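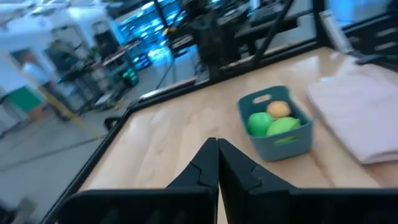
Fruit in a small plastic basket, on a wooden table.

Keeping fruit longer: storage tips

Most fruit that ends up in the bin was fine when it was bought. It was kept in the wrong place, or at the bottom of something deep. A few changes to where things go will get several more days out of an ordinary week's shopping.

Baskets and bowls

A shallow basket with holes or slots is better than a deep glass bowl. Air gets round the fruit and you can see what is underneath. Keep it to one layer if you have the space. Plastic baskets are easy to wash, which matters more than how they look. Use warm water and washing-up liquid, rinse, and dry fully before refilling. Wicker is harder to clean and holds on to mould, so line it with a sheet of kitchen paper and change the paper when you shop.

Stand the basket away from the cooker, the kettle and any sunny windowsill. The top of the fridge is a popular spot and a poor one, as it is often the warmest shelf in the room.

What goes where

Apples: in the fridge if you want them crisp. They last for weeks in the salad drawer and go woolly fairly quickly in a warm kitchen.

Peaches, nectarines and plums: on the side until they give slightly near the stalk, then into the fridge for 2 days at most. Put in hard, they tend to turn mealy.

Lemons and limes: fine in the basket for a week. For longer, put them in a sealed bag in the fridge. Cut halves go face down on a saucer.

Bananas: on their own, on a hook if you have one. They bring everything else on faster.

Berries: fridge, unwashed, in the punnet. Wash just before eating.

Pears: check them every day. Press at the neck, as the middle softens last.

To ripen something quickly

Put the hard fruit in a paper bag with a ripe banana and fold the top over. Look at it each morning. An avocado usually takes 2 or 3 days. Plastic bags trap damp and are no good for this.

Dealing with a bad one

Take it out as soon as you see it, and wipe whatever it was touching. Soft fruit with fuzzy mould should be thrown away whole. Bruised apples are fine to use once the brown part has been cut out.

Fruit flies

Pour some 5 tablespoons of cider vinegar into a jam jar, add a drop of washing-up liquid and leave it next to the basket overnight. Empty the food caddy at the same time or they will be back. Check behind the bread bin too, where a lost grape can keep them going for a fortnight.

Using up the tail end

Chop tired apples, pears or plums and stew them with a splash of water until soft. Add sugar to taste after cooking. Freeze in tubs and write the month on the lid. Limes that have gone hard can be rolled firmly under the palm before squeezing, or zested straight into a freezer bag.

Next in Kitchen tips: getting tea stains out of mugs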